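Subject: Re: Folding pull-on shorts for the October swap
From: Sepehr Azimi
To: Vistley sewing and mending list
Date: 18/03/2024

Hi all, replying to Yuzuki's question from yesterday.
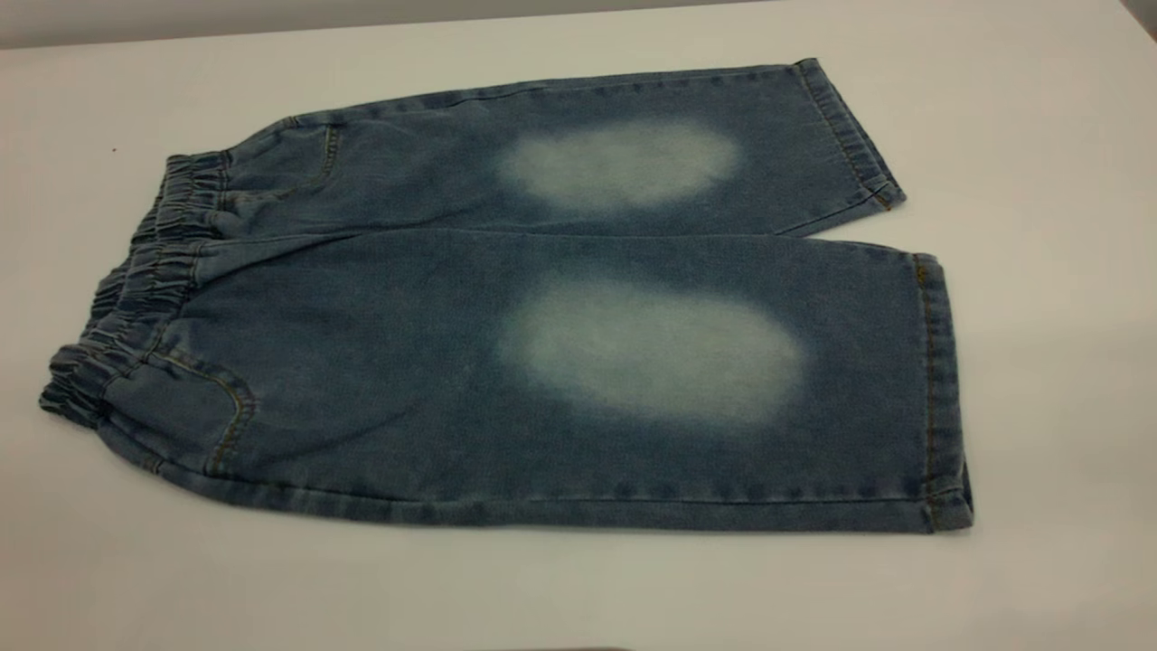 I sort denim at the Hutier Street room, and elastic waists are the ones that cause trouble in the stacks. My way is to lay the shorts flat, bring one leg over the other, and smooth from the hip toward the hems. Leave the gathers alone. If you pull the waist straight it springs back as soon as you let go and takes the rest of the fold with it.

After that I turn the hems up toward the waist, once for short pairs and twice for anything that reaches the knee. The waist goes at the back of the shelf. It is the thickest part, so I alternate direction every 2 pairs or the pile leans.

Yuzuki Takagi wrote:
> We have a lot of pull-on denim this year and I don't know
> whether to fold it like jeans or roll it. Last time the
> rolled ones came undone in the bins. Also, do we mend
> loose topstitching before it goes out, or leave it?

Fold, don't roll. Rolling is fine for leggings.

On the topstitching – if it is only a few stitches at a pocket or hem, mend it. I have been using the Petek thread in the dark gold, which is close enough on most mid-blue denim. Anything with the elastic gone goes in the repair bag, and please pin a note to it saying so. I opened 3 last time with no note and had to guess what was wrong with them.

Size labels: write the size on masking tape and stick it to the outside of the folded leg. The tape came off the elastic on nearly everything last October.

I still have the key to the Cura cupboard if anyone needs bins before then.

Sepehr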